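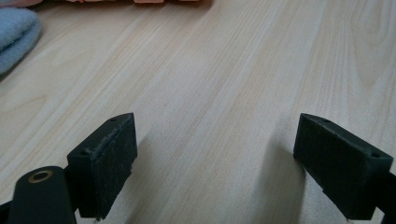

Rule 2: Look at the fingers before you start

A gripper has two fingers that open and close. At the Vilen workshop, children may use the hand-held gripper, but first they learn how to check it. Our teacher Evanthia Kalogeropoulos says that a robot is checked in the same way, so this is good practice for later.

Open the fingers wide and keep your own hand out of the gap. There must be nothing between them. Now look at the dark pads on the inner sides. These pads are rough, and this helps them to hold a thing without dropping it. A pad with a slightly ragged edge can still be used, but a pad that is coming off must be shown to an adult.

Then look for the small round holes on top of each finger. Do not put a pencil or a pin in them!

Rule 3: Keep the middle of the table free

Cloths and toys can stay on the table if they are far from the fingers. The space where the gripper works must be bare. Slamet Kusuma, who is nine, asked why a soft cloth is a problem, when it cannot break anything. It is a good question. A soft cloth can be pulled into the moving parts, and then the fingers do not close well.

Rule 4: Close slowly

Try first with something soft and light. Nearly 100 children did this check with us, and most of them wanted to go fast. Please go slow the first two times. If you hear a strange noise, stop, open the fingers and call Evanthia.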